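Stopping rules for two-arm household tasks: how strict are you?

Board: Manipulation and Home Tasks > Good practice
34 replies, page 1 shown

wrenchpolder
Thread starter

Hello all. I am writing the working rules for our group and I would like to hear what others do before I send them around. We collect teleoperated episodes in a furnished apartment: laundry, hangers, beds, dishes. Two arms, one operator, one person beside the arms. The project is called Sarnemero, but the name will not tell you anything.

My draft has these points so far:

1. The second person holds the stop button in the hand. It does not lie on the furniture.
2. No hands between the grippers while the arms are enabled, also not for a fallen sock.
3. If an episode goes wrong, the operator finishes it and marks it as failed. It is not deleted.
4. Grip force is set per object class and written in the log before the session.
5. Cables are checked at full reach, both sides, each morning.

Point 3 is where we disagree inside the group. Half of us want to delete failed episodes at once, to keep the set clean. What is your practice?

tamarack_loop

Point 3, keep them. We deleted ours in the first season and regretted it when we wanted to train a success detector. Mark and keep.

Point 1 is good but people get tired arms. We put the button on a wrist strap.

odd_kelvin

I disagree with both of you a little. "Operator finishes it" is too strong. If a blouse is caught and the operator pulls on to finish the episode, you get a torn blouse and a demonstration of how to tear a blouse. We have a rule of three attempts, then open the grippers, back off, mark as failed.

wrenchpolder

Fair. By "finish" I meant "bring to a safe end", but it is not what I wrote. I will change it.

mossgauge

How many of your episodes are failed? Ours in the Gatchalian set: 1,727 episodes, 534 marked failed. Before we had a written definition the number was useless, every operator had a private idea of failure. One counted a crooked strap, another counted only a garment on the floor.

odd_kelvin

This is the real topic, more than the stop button. Write down what "hung" means. Both shoulders on the hanger? Does it have to stay when the hanger is lifted?

plinth_and_pin

I will be the unpopular one. You are writing a safety rule and a data quality rule in the same list and they should be two documents. Our safety sheet is one page, hangs by the door and changes almost never. The labeling guide changes every month. If you mix them, people stop reading the safety part because "it is only the new version again".

wrenchpolder

I did not think of it in this way. But our people already complain about too many papers. In the last project (Flistberg, some of you know it) we had nine documents and I believe only the author has read them.

plinth_and_pin

Then two documents, not nine. I stay with my opinion.

tamarack_loop

Agree on two. And please put the version in the file name.

corbelknot

Coming from the garment side. Grip force "per object class" is too coarse for clothing. Cotton shirts and satin-like things are both "tops" in most lists, and they do not behave the same between two fingers. Smooth fabric slides, then the operator squeezes more, then you have marks in the cloth. We split by surface: smooth, knitted, woven rough, thick. The split has cost us one afternoon.

Also thin straps need their own line. A strap goes around a finger very easily and you do not notice it until you open.

wrenchpolder

Thank you, this helps. Hangers are our hardest task exactly for this reason. The hanger is stiff and the garment is not, and one gripper often has to keep both. I now have the following text for the hanger section:

– Garment and hanger may be held together in one gripper only if the other gripper has the garment too.
– Work above the mattress, not above the floor and not at the edge.
– Before opening, the operator looks for straps around the fingers and says "clear" aloud. The second person repeats it.
– The hook points away from the wrist cable. 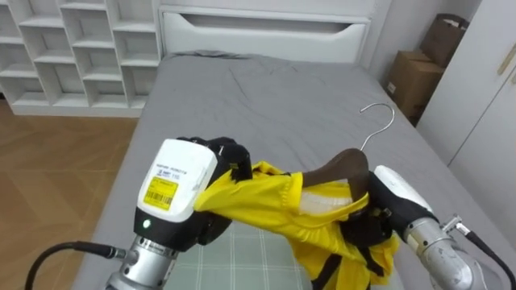
The last line is the one I am least sure about. A metal hook and a cable loop do not like each other, but with some garments the operator has to turn the hanger in the middle of the work, and then the rule is broken in every episode. A rule that is broken in every episode is worse than no rule, I think.

odd_kelvin

Then do not make it a rule about the hook. Make it about the cable: fixed so that the free loop stays behind the wrist. You solve it once, with two clips, and the operator has nothing to remember.

mossgauge

Careful with tight clips. We fixed ours too short and at full reach it pulled on the connector. Leave slack and test with both arms crossed, slowly.

corbelknot

And the "clear" call, does it work for you? Ours became a mumble after 100 episodes.

wrenchpolder

It is new for us, so I cannot say. How do you keep it alive?

corbelknot

We change roles every half hour. The person who has just been operator is more serious about the answer.

plinth_and_pin

Half an hour is short. Our operators need ten minutes only to get warm with the leader arms. We change at one hour.

tamarack_loop

Depends on the chair, too. Somebody in our lab bought a Stustance stool and now everyone wants to do two hours. We still stop them at one.

wrenchpolder

I will try 45 minutes and see who complains. Summary of changes so far: two documents, three attempts and then open, surface classes for fabric, cable rule in place of hook rule. The definition of "hung" I will post here in November when the group has agreed on it. If someone has a written definition for fitted sheets, please send it to me by message, we have none and we start with them next.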